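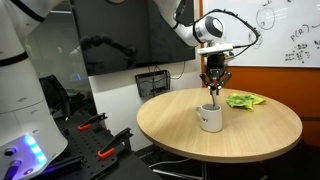

Page last changed: 02/06/2022

Clodunar Relaxation Rooms: pre-session safety checklist, with comments from whoever did the last round

Applies to both recliner rooms and the float room. Tick, cross or N/A. A smiley is none of these.

1. Recliner locks upright and reclines without lurching.
Room 1 OK. Room 2 lurches at the third notch. Clients coming in for neck tension have so far been very forgiving.

2. Headphones wiped, cable intact, volume limiter on.
OK. The Lykkegaard pair has lost its left ear pad again. Replacement on order.

3. Audio session matches the booking sheet.
Cross. "Deep Sleep" was loaded for the lunchtime "Energise and Focus" group, 19 minutes of it before anyone at the desk caught on. Please read the label.

4. Heat packs: no splits, no scorch marks, timer working.
Two binned. The microwave timer works if you hold the door, so that's a cross as well.

5. Essential oils capped and stored below eye level.
OK. The 200 mL Stito lavender is almost finished, and at the rate we use it the whole street must be calm by now.

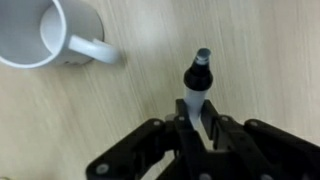

6. Float room floor dry, mat flat, grab rail firm.
Rail firm. Mat curls at the corner nearest the door, exactly where a relaxed person in bare feet will find it. Taped for now; tape isn't a repair.

7. Intake form signed, including the seizure and medication questions.
3 forms had "see last time" written across them. We don't accept that, even in nice handwriting.

8. Wall poster makes no promise to cure anything.
The Haltuvov poster still says "banish migraines forever". Take it down. Our own wording is "may help you unwind", and we can defend that in front of an inspector.

9. Exit path clear, torch charged.
Torch flat. The salt lamp doesn't count as emergency lighting.

10. Float room salt stock.
770 kg on the sheet. Whoever moved it has our sympathy and should see someone about their back.

Crosses carry over to the next round. Full recliner service is booked for October; until then, Room 2 is for upright sessions only.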